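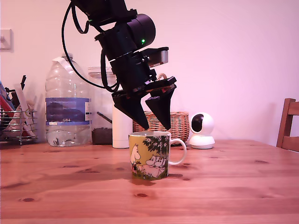

The Moomin mug on the pine table, with the water bottle and the jar behind.

I have been meaning to write about the mug for a while, mostly because I've thought about mugs more than is sensible since we moved to Rimden. The kitchen there is small. It has one run of worktop, a cooker, and a cupboard over the sink that holds far less than it looks as if it should. So the pine table does most of the work that a worktop would do in a bigger house, and things live along the back of it.

The mug came from a second-hand shop in Plinard, the one past the bus station that only opens in the mornings. I went in for a bread bin and came out without one. The mug was on a shelf with a lot of plain white ones and it was the yellow that I noticed, a sort of mustard, more olive in some lights. There is a tall Moomin standing on the left and a group of them lower down, and a big leafy tree with white flowers over the other side. The inside is white and so is the handle. It holds a decent amount, 318 ml to just below the rim. I measured it with the kitchen scales one evening when I was trying to get my coffee the same two days running.

I don't drink out of it much now. My everyday one is a bigger mug, 372 ml, and I got used to that size. The Moomin one has ended up as the place where small things go. If I find something on the floor or in a coat pocket and don't know where it belongs, it goes in the mug, and when the mug is full I have to sit down and sort it out. Before this I had a drawer for the purpose, and a drawer is too big. I once found a receipt in it from November for a lamp I had already given away.

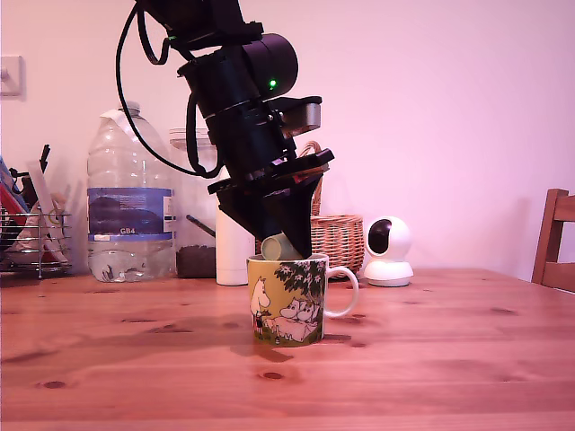 The rest of the table doesn't change much from week to week. The big water bottle stays on the left because it is heavy when full and that end is closer to the tap. The glass jar is next to it, and I leave the stick in so that I'm not hunting for something to dig about with. I had a tin before that, which was a nicer thing to look at, but you couldn't tell how low it was getting and I ran out on a bank holiday.

The wicker basket is the newest arrival. It is from the Babalola stall at Flurnudley market, and I paid more than I meant to. The handle is tall, so it won't go on any shelf I own, and it has had to stay on the table. I use it for carrying vegetables home and for taking washing-up things out to the shed. It has coped with potatoes so far.

I've been asked whether I'd like a proper shelf unit for the back wall. I did measure up for one. The space is 800 mm across, and everything I liked was wider than that or so narrow that the bottle wouldn't fit on it. I may try making one over the summer if I can get the wood cheaply. Until then the table will do, though I do need to oil it again, and I still haven't got a bread bin.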